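Moving week, sort of

Oct 4, 2023

Quick one because the kettle is in a box and I've got till lunch before the van people ring back.

So we got the keys to the Humphreys Street place. Finally. Three inspections, two applications, one agent who kept calling me by the wrong name the whole way through. September was basically a write-off. I'd come home from work, eat toast, fill in another form, go to bed.

The new place is smaller. Knew that going in. Second bedroom is really a study with ambitions. But there's light in the kitchen in the mornings and the tram is 7 minutes' walk, which I have tested twice, once with shopping. Old place was closer but up that hill. Don't miss the hill. Will probably miss the lemon tree.

Packing. Right. I had a system. Coloured stickers, one colour per room, list taped inside the cupboard door. Lasted until the hallway. After that it was just whatever fitted in whatever box, so I've got a frypan in with the winter socks and the good scissors are gone, completely gone. Had to open a roll of tape with my teeth.

Things I did get right:

Booked the van early. Went with Navis, they were cheaper than the other two quotes and the person on the phone didn't sigh at me.

Labelled the side of the boxes and not the top. Learned that last time, when everything was stacked and I couldn't read a thing.

Kept a bag with sheets, towels, phone charger, loo paper, tea. First night bag. Do it. Put it in your own car.

Things I got wrong:

Books in big boxes. Every time. I could not lift a single one and had to unpack teh lot onto the floor and start again.

Left the power transfer too late. Canell wanted 3 business days and I gave them one. We had a night of torches. Kind of nice for an hour, then boring.

The couch. Did not measure the couch. It's a big old Grondano thing, second-hand, weighs as much as a small horse, and it is 76 cm deep with the legs off. The front door is fine. The turn into the lounge is not fine. It is currently living in the hall and we climb over it. My shins are purple.

Also threw out about 30 kilos of stuff I'd carried through the last two moves without opening. Old cables, a fondue set, uni notes with somebody else's handwriting in them. Took it all to the tip and the op shop and felt great, then bought two new lamps on the way home. So.

Still to do: bond cleaning at the old place, oven included, ugh. Change of address for the bank, the rego, the library. Find the scissors. Ring the landlord about the laundry door that wont shut unless you lift it a bit. Work out bins, everybody on this street seems to have a different idea of bin night.

Will post the floor plan when I've drawn it up properly. Someone asked in the comments last time about the boxes, so that's at the bottom.
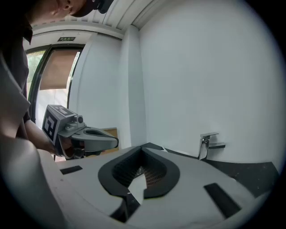 Where do you get moving boxes without paying for new ones?

Bottle shops are the best bet, go in the morning and ask at the counter, the wine ones are a good size for books and they hold up. Local buy nothing groups as well, people are always trying to get rid of them right after a move.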